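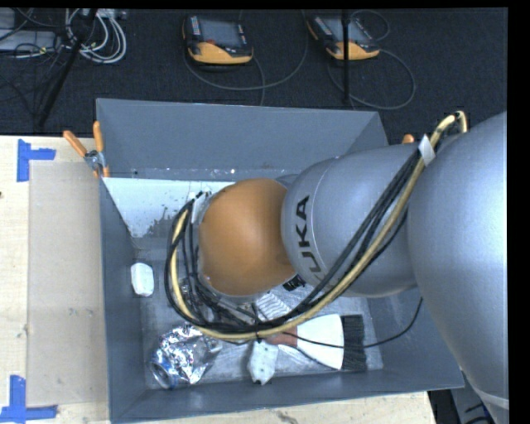 Most of the people who came to the open day wanted to know how fast it was, and according to one visitor from a packaging plant, speed was the wrong thing to ask about. Her line loses more time to bad picks than to slow ones, she said, and a cell that drops a part into a conveyor gap costs her a stop, a reset and a walk. She had come to see what the arm did when it got something wrong.

She got her answer in the first session. Primside opened its test hall on Thu 10 November, with Bickerstaff supplying the planning software and Dradero the gripping hardware. The subject was bin picking of mixed household goods, a task that has been shown at trade events for years and is still hard to buy as a finished product. The demonstration cell was deliberately plain: a KUKA arm, a gray bin on a wooden table, and a clamp on the bin rim. Blue tape at two corners of a flat sheet next to the bin marks out the place area.

Clamping the bin matters more than it looks. The planner treats the walls as fixed geometry, and a bin that moves under contact invalidates every approach path computed after it. Hirnia, the host firm's integration partner, told visitors that an early setup had relied on a rubber mat. The mat held against side loads but let the bin creep when the arm pushed down near a wall. Spring clamps fixed it at the cost of some clearance, because their handles stand up above the rim and have to be modeled as obstacles.

The items are chosen to fail in different ways. A hand brush has bristles at one end and a handle at the other, so its center of mass is rarely where a camera would put it. Crumpled foil returns bright, scattered highlights, and depth sensing on that kind of surface is poor. Small white objects against a gray floor are easy to segment but sit low, which leaves little room for the tool beside a wall. None of the goods is heavy. Payload is not the limit in this work, and the presenters did not pretend it was.

The more instructive part was the cabling. The hose and cable bundle runs outside the arm, and in a deep reach it hangs in a loop beside the wrist. A loop that is too short pulls tight when the last axis turns; one that is too long lies on the goods. Software can limit the wrist rotation, and here it does, but each limit removes grasps the planner would otherwise use. One presenter put the loss at 3 percent of candidate grasps with the current routing. A visitor asked why the bundle was not run internally. The reply was that in a test cell the tooling changes often, and a zip tie is faster to cut than a cover is to remove.

Primside published its test log for the week before the visit and left printed copies on a table by the door. It covers 301 attempts. Of these, 40 ended without an item in the place area. The log sorts the failures by cause, and the largest group is contact with the wall during approach, followed by slips during the lift. Only 2 required a person to enter the cell. In all other cases the arm backed off, took a new view and tried another item.

That recovery routine is what the packaging visitor had asked about, and it is conservative. After a failed lift the arm retracts to a fixed height before the next view is taken. It does not retry the same grasp. If an item fails repeatedly it is moved down the list until the rest of the bin has been worked through. The result is a cell that spends a visible part of its time waiting and looking, and several people in the second session remarked on it.

Operation by hand was shown as well. The teach pendants were used to jog the arm at reduced speed, and visitors could watch how little room there is between the wrist and the far wall when the tool is low. Presenters advised leaving the arm clear of the bin before switching modes. The manual for the cell says the same thing in bold type.

Some questions were left open. Bickerstaff would not give a price for the planner outside a full installation. Dradero said a narrower tool is in development but gave no date - the present one was built for a wider bin and has been carried over. Lighting was not varied during either session, and the log does not record it.

The next step is a longer run with the bin refilled by a conveyor. Primside plans to publish that log in the same format, with the failed attempts included.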